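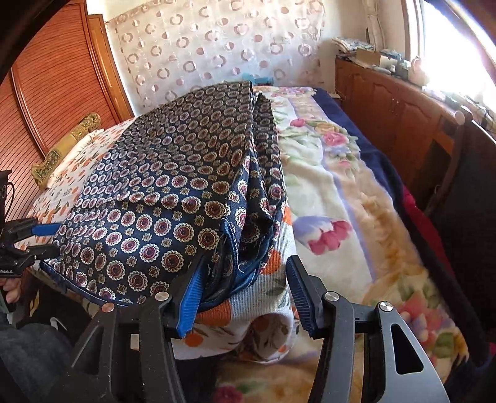

Navy with maroon and cream medallions, folded on the bed.

1/ A thread on buying printed fabric by the yard from a distance. I sew curtains and bed covers for a living and I've made most of these mistakes with my own money.

2/ Ask for the repeat before you ask for the price. The repeat is how far the pattern runs before it starts over. A big repeat means more waste at every seam, and on a wide bed cover you will have at least 2 seams.

3/ My worst order was for a guest house in Wurnstead. I measured the windows, added hems, and forgot the repeat. I was short by 3 yards. By then the mill had moved on to a new dye lot and the reds didn't match.

4/ So: one job, one dye lot. Get the lot number in writing. If the shop can't tell you, ask them to cut everything off the same bolt.

5/ Medallion prints are less forgiving than stripes. If a row is off by half an inch at a seam, you see it from the door. Small scattered flowers hide nearly anything. Start with those if you're new.

6/ Dark blues need a rub test. Take a damp white cloth and rub the swatch 30 times. If the cloth picks up color, wash the yardage alone before you cut, then test again.

7/ Prewash anything that will be washed later. Ebere Usman taught me to zigzag the cut ends first so they don't ravel in the machine. I skipped that once and lost most of an evening to pulling thread out of the drum.

8/ Check whether the print is straight on the grain. Pull one crosswise thread near the cut end and see if the pattern follows it. Cheap prints drift. A little drift is fine for pillows. For curtains, send it back.

9/ Someone asked where I buy. Mostly Tatlı, which is slow but will mail swatches. Fillow for lining and thread. I stopped using the outlet in Flikstead after they folded a whole order around a cardboard core and taped it to the selvage.

10/ Swatches: ask for one big enough to show a full motif. A two-inch square of a large print tells you the colors and that's it. Pin it up and look at it in the morning and again under a lamp.

11/ Satin finishes change with direction. Mark the top of every panel with chalk on the back before you cut. If one panel goes in upside down it will look like a different shade.

12/ Don't store yardage folded for months. Creases in a satin weave can be hard to press out. Roll it on a tube, right side in, with an old sheet around it.

13/ Linings on Thursday. Mateja Ristić asked about blackout lining and I have a lot to say about it, most of it about needle holes.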